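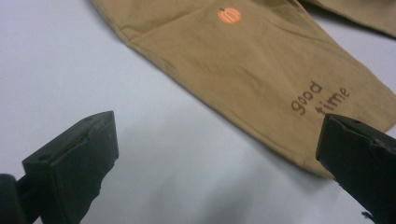
the tan ones, hem side

saskia_w
Okay so my kid grew again and I'm drowning in outgrown pants. Do you all sell, swap or just donate? I listed a bundle on Esaveo for 5 bucks and got 30 messages, most of them asking if I'd take 2. Two dollars! For a whole bundle!

nabilg
Donate. Life's too short to haggle over toddler clothes.

saskia_w
But they're still good, and I paid real money for them (ok, my mom did). Elastic waist too, so they'd fit lots of kids.
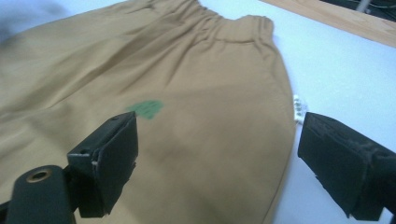
Roswitha
I disagree with Nabil, swaps are way better. We do one every October at the Barnum school and I haven't bought pants in years.

nabilg
Sure, and you come home with more than you brought lol

Roswitha
That happened ONCE. Saskia, sort by size before you go, it saves so much digging.

saskia_w
Ha, ok, I'm trying the swap. Bagging everything up Tuesday.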